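Benchwork > Opinion > Grippers and hands

In praise of the messy desk

Apr 20, 2021

I've spent most of this spring swapping fingers on and off the same arm, and I have come out of it with one firm opinion, which I'm going to inflict on you now. We test grippers on the wrong things. We test them on nice things! Blocks, foam cubes, those printed cylinders everyone has a drawer full of. Then we put the winner on a real job and act hurt when it can't pick up a packet of anything.

Some background. We had two grippers to choose between, the Himolix two-finger with the narrow tips and the Gastell with the wide soft pads. Same arm, same Cedutari controller, same little camera at the wrist. Maëlle Cormier wrote the test plan and it was a perfectly good test plan, 106 picks per gripper, all from a marked-out grid on a clean white board. The Gastell won easily. It hardly dropped a thing and it was quicker too, and I went home quite pleased because it was also the one I'd argued for in the meeting.

Then Telmo Esteban came by, looked at the clean white board and asked me who on earth has a desk like that. Fair. I don't. So we gave up on the board and ran the whole lot again on a desk with ordinary stuff on it, cables and all.
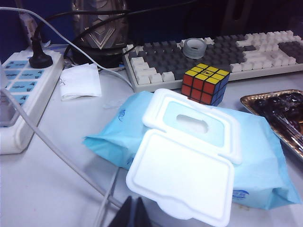

The wrist view on the messy desk, fingertips just creeping in at the bottom. Wipes and cube first, keyboard later.

I love the wipes. I think every gripper lab should own a packet of wipes. The lid is hard plastic and the rest of it is a floppy bag, so where do you grab it? Go for the lid frame and you've got something stiff to hold but the weight hangs off it any old how. Go for the wrapping and it crumples up and slides about between the fingers. And if the flap is open you have a third thing to think about, a hinged bit of plastic that moves when you nudge it. You can learn more from that in an afternoon than from 900 foam cubes, and I say that as someone who has ordered foam cubes.

The wide pads hated it. They were fine on the wipes by themselves (better than the narrow tips, if I'm being fair to them), but put the Rubik's cube right up against the packet and there's no room to get a fat finger down the gap. The Gastell shoved the cube into the keyboard over and over. The Himolix, which had looked so fussy and slow on the board, just poked its thin tips down and got on with it. Out of 44 tries at the cube with the wipes left beside it, the narrow fingers lost 2. I won't embarrass the other one by printing its score.

Tape was another eye-opener. A clear roll standing up on top of a keyboard is a rotten thing to show a camera. It's see-through, it's sitting on a busy pattern of light and dark keys, and the bit you might hook a finger into is a hole. Our camera kept guessing the depth of the keys behind it. I'd blamed the gripper for the first few misses and had even started writing a snotty email to Gastell about pad wear, and then Fouzia Dogar pulled up the depth picture and there was simply no tape in it. Email deleted. That's a camera problem, and we'd never have met it on the white board.

Now, Maëlle doesn't agree with me and she's entitled to her say. Her point is that a messy desk can't be repeated. Shift one cable and it's a different test, so how do you compare last month's fingers with this month's? She's right that it's harder. We did try taking a photo and putting everything back to match, and a soft packet never lies the same way twice. My answer is that you run it plenty of times and let the mess average itself out. Her answer to that was a look.

She also says that if you start with clutter you can't tell what broke. Was it the fingers, the camera, the path the arm took? I felt that one, what with the email. So yes, keep the clean board. Use it on day one to check that the thing opens and shuts and the controller isn't off by a finger's width. What I object to is stopping there and calling it a comparison, and choosing what to buy on the strength of it, as I very nearly did.

Florencio Goicoechea, who had the job before me, used to test everything on a Lundgren peg set – I still have it on the shelf – and he got very good at buying grippers that picked up pegs. I don't want to be rude about it as I'd have done exactly the same. Pegs are tidy. You get a lovely graph.

We haven't settled on a winner, by the way. I'm leaning towards the Himolix with a bit of rubber on the tips, and Severino Esteban is cutting me a few pairs to try in May. Foil trays covered in plastic wrap are next on my list, all shine and glare and a crimped rim to catch on. If you've had any luck with those, please write in, I'd like to hear what you used.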